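4.2 Target Selection and Pre-Grasp Planning on a Cluttered Surface

The planning module receives a segmented point set from the perception stage and returns an ordered list of pre-grasp poses for each hand. In the first version of the Ririlitz stack, these poses were computed from the head view alone. Review of the logs by Rungrueang and Phetsri found that a large share of rejected plans could be traced to errors in object extent along the viewing direction. Tall items seen from above were assigned a footprint that included part of their own side surface, and the planner then reserved free space that did not need to be reserved.

The current version combines two views. The head view supplies the table boundary, the position of both hands, and a coarse map of occupied cells. The chest view has a lower angle and supplies height estimates for standing items, together with a closer view of whatever lies in the central work area. Both views are registered to a common table frame before any object hypothesis is formed. The printed grid on the table covering is used as a check on this registration, but it isn't used to compute it, as folds in the cloth may shift the lines locally.

Figure 5 shows the type of layout considered in this section. The plush toy is the target. The remaining items are treated as obstacles and are grouped toward the left, leaving open cloth on the right.

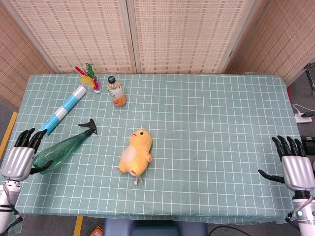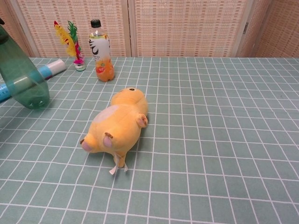
Figure 5. Head view (first panel) and chest view (second panel) of the same work area. Both hands are visible in the head view only.

Three properties of this layout affect the planner. First, the green bottle is translucent, and the grid lines of the cloth remain visible through its body. A segmentation model trained on opaque household items tends to break such an object into several fragments. We therefore merge adjacent fragments when their outer contour is smooth and continuous across both views. Second, the long tube and the green bottle lie close together, and in the chest view the bottle overlaps the tube. The planner assigns them to a single obstacle group and does not attempt to pass a finger between them. Third, the shuttlecock has thin feathers with poor depth returns. Its occupied volume is extended upward from its base by a fixed margin of 5 cm beyond the highest reliable point.

Approach directions are then scored for each hand. The score is the weighted sum of clearance, wrist travel, and the expected contact area on the target. For soft targets, the contact term is computed on a volume reduced by 8 percent on each axis, which allows the fingers to close slightly past the observed surface. Labels and tags attached to a target are removed from the contact computation but are kept in the collision map. When the scores of the left and right hands differ by less than the switching threshold, the planner keeps the hand used in the previous cycle. This rule was added by Onsri in October after repeated switching was observed on symmetric layouts.

A plan is discarded if no valid approach is found within 30 candidate poses. In that case control returns to the perception stage, which requests a new pair of views with a small change in head angle. The thresholds given here were held fixed for all 19 layouts in the Kamport set, and their values are listed with the remaining planner settings in the appendix. The treatment of contact after the fingers close is described in Section 4.3.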